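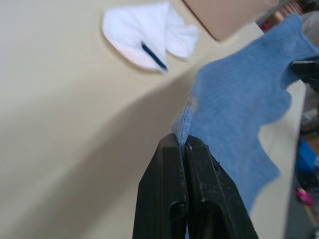 Una pinza de dos dedos sujeta un tejido azul de punto sobre la mesa de trabajo.

Grundiretti pone reglas a los robots que manipulan ropa

El grupo de trabajo Grundiretti publicó el 4 de mayo una guía de buenas prácticas para robots que manipulan prendas pequeñas. El texto tiene 9 páginas y es de aplicación voluntaria. Las empresas Zurnora y Brisen ya han comunicado que lo seguirán en sus instalaciones.

La guía pide revisar y limpiar las superficies de agarre cada 300 ciclos, retirar de la mesa los objetos ajenos a la tarea y anotar todos los intentos, también los fallidos. Quien quiera publicar una tasa de acierto deberá basarla en un mínimo de 1.000 repeticiones.

Otro apartado trata del trabajo con dos brazos. Cuando ambos actúan sobre la misma prenda – un calcetín, por ejemplo – habrá que fijar de antemano un límite de tracción y una orden de parada común.
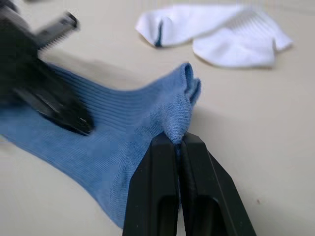
Para Oranuch Hemmin, la exigencia de las repeticiones deja fuera a los talleres pequeños, que tardarían semanas en reunirlas. Hemmin pidió por escrito que se admita un mínimo menor si los datos se publican completos.

Sólveig Hviid, coordinadora del texto, respondió que la cifra se revisará en octubre con los comentarios recibidos. El límite de tracción, añadió, se mantendrá como está.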